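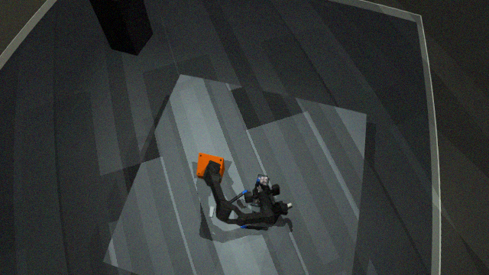
3. Daylight in deep-plan rooms

3.1 Background

The depth to which useful daylight reaches into a single-sided room is usually estimated from the height of the window head. The rule holds fairly well under an overcast sky, where the brightness of the sky varies slowly and the light arriving at a desk depends mainly on how much sky can be seen from it. It holds less well under direct sun, when the position of the bright area changes by the hour and the rest of the room is lit largely by reflection from the floor and the lower walls.

Makris used the rule in her earlier survey of converted mills at Skastwood and found that it overstated the lit depth in rooms with dark floors. The survey did not separate the effect of the floor from that of the deep window reveals, and the present section takes up that question.

3.2 Rooms and measurements

Measurements were taken in 12 rooms on the upper storeys of the Fodor and Follau buildings. All are lit from one side only. The Fodor rooms have plain painted ceilings and a floor finish of low reflectance; those at Follau were refitted with a paler finish before the study began. Blinds were fully raised during each visit and electric lighting was switched off.

Illuminance was recorded on a grid at desk height, with a second set of readings taken at floor level along the centre line of each room. Readings under overcast sky were made in March and those under clear sky in July, between mid-morning and early afternoon. A reference sensor on the roof ran throughout, and any reading taken while the outdoor level was changing quickly was discarded and repeated.

Floor reflectance was measured at several points in each room and averaged. Worn areas near the doors were left out of the average, as they differed a good deal from the rest and covered little of the floor.

3.3 Adjacent patches of light and shade

Figure 3. Overlapping diagonal bands of lighter and darker grey on a dark grey floor, viewed steeply from above. Computer rendering.

Under clear sky the readings at floor level were strongly uneven. Two neighbouring points could fall on either side of a shadow edge, and a mean taken along the centre line then says little about conditions at either of them. For this reason the floor readings were sorted into sunlit and shaded groups before any further work, and only the shaded group was compared with the overcast results.

In the shaded group, the Follau rooms gave higher values at the back wall than the Fodor rooms of similar depth. The difference was largest in July and small in March - as would be expected if reflected sunlight were the main cause. Some 75 per cent of the shaded points at Follau met the working level adopted in Section 2. The corresponding share at Fodor was 28 per cent.

Reveal depth had a weaker effect. It shortened the sunlit area near the window but made little difference to readings taken beyond the middle of the room. The calculation in Luvus, run with the measured reflectances, gave the same order of rooms, although it placed the shadow edges slightly nearer the window than they were found on site. The window heads had been entered from the original drawings, and later repairs may account for part of the gap.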